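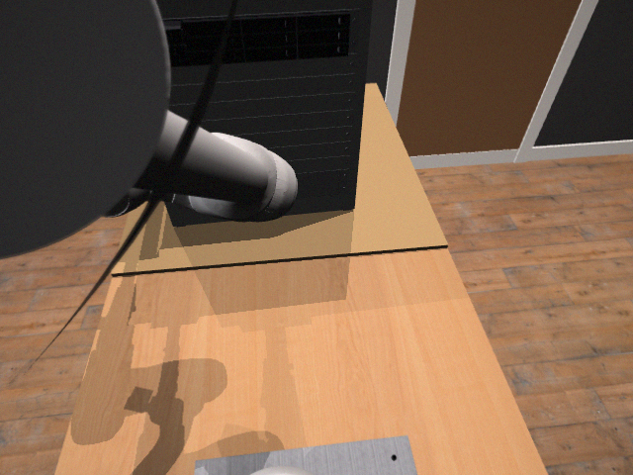

How many examples does the Mement recorder need before an arm starts learning a task? For a simple pick and place, 36 good ones will get you going, and you can add more whenever you like.

We at Vundwood are rather fond of the Mement - it saves every run, joint positions and views together, whether you're working in simulation or on the bench, and it lets you bin the clumsy ones afterwards with a single key. Each licence covers 2 arms.

Share (4)

Comments (2)

Vasiliki Spanos: Lovely thing to use! Does it work with Pathak controllers?

Lalit Tripathi: It does, Vasiliki - choose Pathak in the setup menu.

This site uses cookies. Accept | Settings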